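Bullidstead Community Furniture Reuse Program
Interim report to the Skurker Fund
November 5, 2018
Prepared by Svatopluk Štefanec

Reporting period and status

Work under the second installment began in August. Intake and sorting moved to the Plallton site in the first week, and the lease at Major was ended on the agreed terms. Spending on the move came to $3,000, charged to the relocation line. No transfer between budget lines is requested.

Repair activity

Woven seating is now logged separately from upholstered pieces. The two need different bench time, and the combined category used in the first report hid the difference. Items are checked for broken strands, rim damage and frame movement before a repair code is assigned. Pieces coded 4 are not repaired and go to parts.

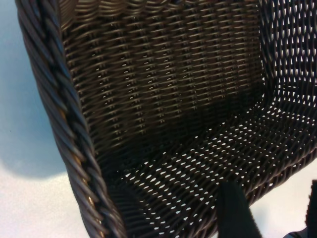

Dark brown wicker chair, seat and backrest weave with braided rim.

Training sessions run on two evenings a week. The cane and wicker module takes 30 hours and was rewritten after the first group asked for more time on borders. The new outline is in Appendix B.

Issues

Delivery of reed stock was late twice. A second supplier has been approved, at a slightly higher unit price. The humidity control in the Plallton storeroom is still awaiting an electrical inspection, and untreated material remains in the upstairs room until it is signed off.

Next period

Complete the inspection, close the remaining Major invoices, and submit revised repair codes for the Fund's review.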